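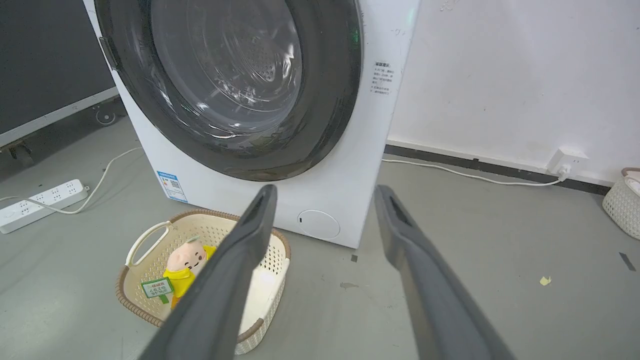
A front-loading washer with a tinted glass door.

Skendham Housing Trust to Open Shared Laundry Rooms for Tenants

April 25, 2018
By Skendham Housing Trust Press Office
Print | E-mail

LOTPORT – Skendham Housing Trust has approved a plan to open shared laundry rooms in 3 of its apartment buildings in Lotport. The rooms will serve 429 households, many of which now depend on coin laundries outside the neighborhood.

Work will begin this summer at the Benítez Street building. The Trust expects all of the rooms to be open to tenants by the end of September.

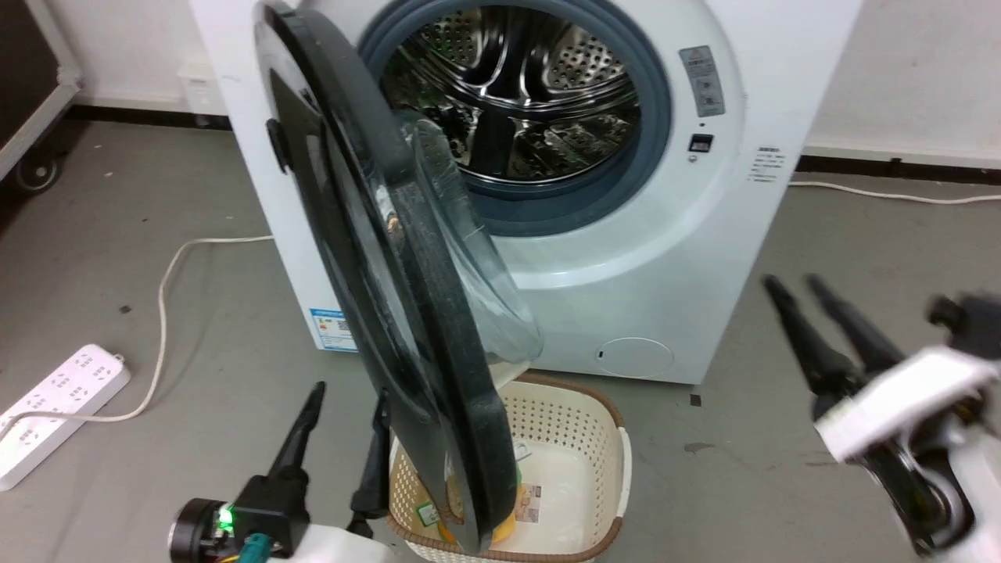

White front loader with the door open.

Tenants will reserve washing times through the Tikach booking service, by telephone or at the building office. Each household may hold two reservations per week. Rents will not change as a result of the project, and the per-load charge will be held at its opening level for 15 months.

The plan follows a survey of residents carried out last fall, in which laundry access ranked ahead of parking and storage as the most requested improvement.
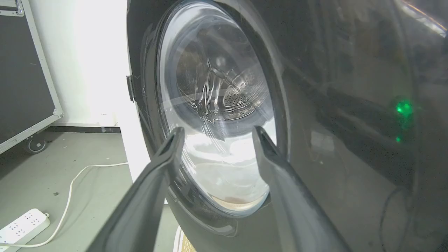
Glass door and steel drum of a dark gray front loader.

Residents of the affected buildings will receive a letter with work dates and temporary entrance arrangements. Copies will be available in large print on request.

Contact: Press Office, Skendham Housing Trust, Lotport | © 2018 Skendham Housing Trust | Back to top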